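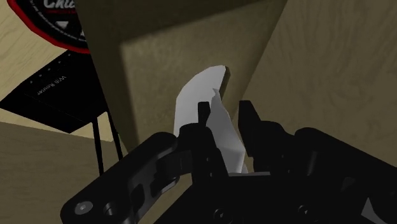 Simulated wrist view, gripper closed on the white sheet, router on the left.

Sheet-Handling Cell at Pilness: Questions We Keep Getting

Is the simulated cell a replacement for the real one?
No, and we'd be wary of anyone who sells it that way. We use the Wundon simulator to check finger settings and camera angle before we touch the hardware. It saves some wear. It has not saved us a single trip to the cell with a hex key.

Why is the gripper so close to everything?
The view comes from the wrist, so the fingers and linkage fill the bottom half no matter what you do. We've been asked to move the viewpoint back. We tried it, and the fingertips became too small to judge the grip. The close view stays until somebody shows us a better one.

Does a good grip in simulation mean a good grip on the floor?
Sometimes. Thin, crumpled items are where we trust the software least. The creases look convincing, but a sheet that folds nicely on screen can slide right out of real fingers. Treat a simulated grip as permission to start testing and nothing more.

Why put a router and a sign in the test setup?
Clutter. A bare table makes every planner look smart. The router is flat and black, much like the gripper, and we wanted to know if the vision settings could tell the two apart. The vendor brochure said yes. Our own runs said "mostly," so we keep checking.

How often do you look over the real gripper?
Every Monday, before the first run. Wipe the fingers, check the linkage screws, open and close it 20 times with nothing in it and listen. If it clicks on 21, the checklist won't help you. Stop and find out why.

The Rangel guide says the linkage needs no maintenance. Is that right?
We don't believe it. We have replaced 4 linkage screws so far, all of them backed out by vibration. Put a paint mark across each head and onto the plate next to it. If the marks no longer line up, the screw has moved, whatever the guide says.

What should I do after swapping a finger?
Run the zero routine, then measure the opening by hand. Don't rely on the number on the controller — it reports where the motor thinks it is. After that, update the finger shape in the simulator too. People skip this step and then spend an afternoon arguing with a model of a part they took off in May.

Will Zustetura's automatic tuning do all this for me?
It will adjust the closing force. It won't tighten a screw or clean a fingertip. We leave it off during setup and turn it on once the manual numbers hold — if it makes things worse, at least we know what to go back to.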